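Subject: Re: [textiles-home] Cold wash claims, again

In February a list member wrote:

> I switched everything to the 15 degree cycle after reading the Havon
> leaflet. It says synthetics come out just as clean as at 30 and last
> years longer. Saved a fair bit on the meter too. Can't see why anyone
> would still wash sports tops warm.

I've read the same leaflet, twice, and I still can't find out what they tested. It says "everyday garments" and "normal soiling". Whose normal? A shirt worn at a desk all day and one worn up a hill have very little in common by the evening.

The footnote sends you to a Cladel trial with 143 items in it. Fine, but 118 of those were cotton, and the rest are lumped together as "other". So the bold line about synthetics rests on whatever was in that small heap, and we aren't told if any of it was sportswear. I wrote to Havon asking for the breakdown and got the leaflet back as an attachment.
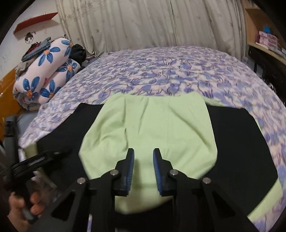
My own doubt is about smell more than dirt. Polyester seems to hang on to body oils in a way cotton doesn't, and a top can look spotless and still turn sour once you warm it up by wearing it. Looking it over won't settle anything. You can spread a green and black one out on a patterned bed sheet and stare at it all you like, your eyes will tell you about marks and nothing about the armpits. As far as I can see the trial graded stains by eye and stopped there.

As for lasting years longer, I'd want to know how they got years out of a trial that ran for over 30 washes. Tandon made much the same promise for their powder and quietly dropped it from the box.

I don't doubt the saving on the meter. I'd just like somebody without a detergent to sell to do the sniffing. Does anyone still have the old Gebreyes booklet on wash temperatures? Mine went in a house move, and I seem to remember it had a page on man-made fibres.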